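I'd been in Vinley four days when Ubaldo Lo Presti knocked and asked if I wanted a ghost. Cheap, he said — 27 pounds, and she came with her own kettle.

I laughed, obviously, but it was November and the flat was awfully quiet (you know how it gets), so I said go on then.

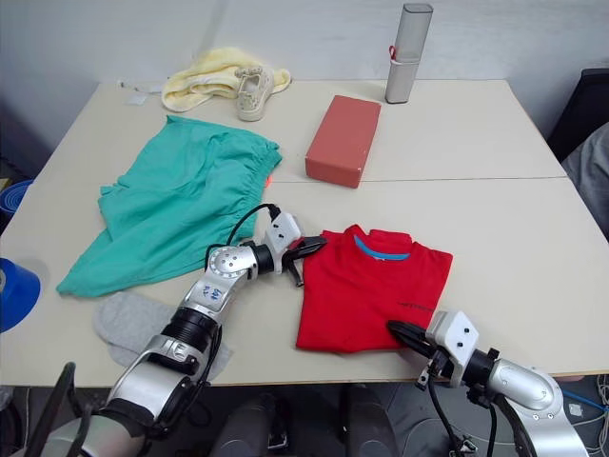
She moved in that night. Mrs Huamán, late of Grernumgate, dead 30 years and still cross about the buses! She hummed in the hallway and kept me up till all hours with stories about her sister, and I got quite fond of her.

Then Karim Ait Ali from downstairs came up, looking pale, and said he could hear her through the ceiling.

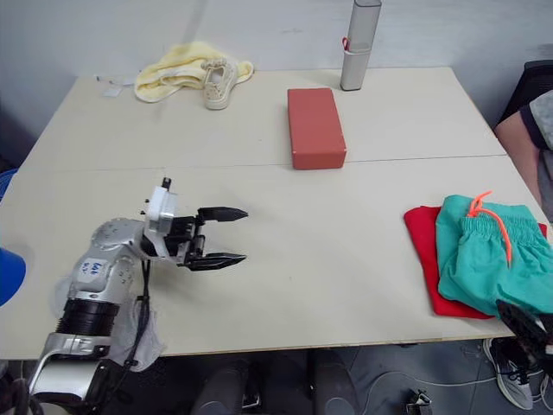
Could he have her at weekends?

I said he'd have to ask her himself, and bring biscuits.

So up he came with a packet of ginger nuts, and she hummed at him for an hour. She's down there now. I've still got the kettle.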